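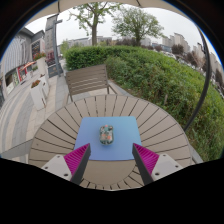
Gartentisch Cunda von Sadel: runde Platte, strahlenförmige Lamellen

Der Cunda wird zerlegt in 2 Kartons geliefert. Die Platte ist vormontiert, das Gestell wird verschraubt. Der beiliegende Sechskantschlüssel reicht für die Montage aus, für das letzte Anziehen empfiehlt sich eine Ratsche mit kurzem Hebel. Die Anleitung besteht nur aus Zeichnungen und verwechselt in Schritt vier die lange mit der kurzen Schraube.

Platte

Die keilförmigen Lamellen laufen auf eine glatte Mittelscheibe zu, außen schließt ein umlaufender Rand die Fläche ab. Die Oberfläche in graubrauner Holzoptik blendet bei direkter Sonne kaum. Die Fugen sind schmal genug, dass Besteck nicht durchfällt. Krümel dagegen setzen sich darin fest und lassen sich am besten mit einer weichen Bürste von der Mitte nach außen entfernen.

Größere flache Gegenstände liegen plan auf. Die blaue Unterlage mit Farbverlauf überdeckt einen Teil der Scheibe und die inneren Lamellenenden, ohne zu kippeln. Kleinteile wie das gemusterte Etui stehen auf einer solchen Unterlage ruhiger als direkt über den Fugen. Zum Schreiben auf einzelnen Blättern ist der Tisch ohne Unterlage ungeeignet, der Stift folgt den Spalten.

Standfestigkeit

Auf Betonplatten steht der Cunda nach dem Einstellen der Füße sicher. Beim Aufstützen am Rand gibt die Platte geringfügig nach, ein Glas bleibt dabei stehen. Auf Rasen sinken die Füße ein, hier sind Unterlegscheiben nötig. Das Umsetzen gelingt zu zweit ohne Mühe, allein nur durch Ziehen, was die Fußkappen beansprucht.

Platzbedarf

Der Plattenrand ragt über das Gestell hinaus. Ein schwerer Schirmständer lässt sich dadurch ein Stück unter die Platte schieben, ohne die Beine zu berühren. Beim Zurücksetzen der Stühle ist der Ständer trotzdem im Weg und sollte auf der Seite stehen, auf der niemand sitzt.

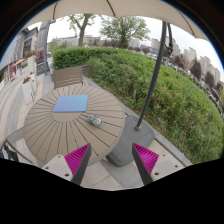
Runde Platte mit Lamellenstuhl dahinter, rechts der dunkelgraue Schirmständer am Tischrand.

Reinigung und Pflege

Lauwarmes Wasser und ein neutraler Reiniger genügen. Getestet wurde mit dem Umix-Konzentrat, 10 ml auf 1000 ml Wasser. Rotweinflecken waren nach einem Durchgang entfernt, Sonnencreme erst nach dem zweiten. Auf der Unterseite sammelt sich Blütenstaub an den Fugen, dort kommt man nur kniend heran.

Vergleich

Der Pîrvu mit geschlossener Platte ist leichter abzuwischen und besser zum Schreiben geeignet, nach Regen steht darauf jedoch das Wasser. Beim Cunda läuft es durch die Fugen ab.

Bewertung: gut. Abzüge für die Anleitung und die Fußkappen.

Ebony Dunstan, 14. Juni 2023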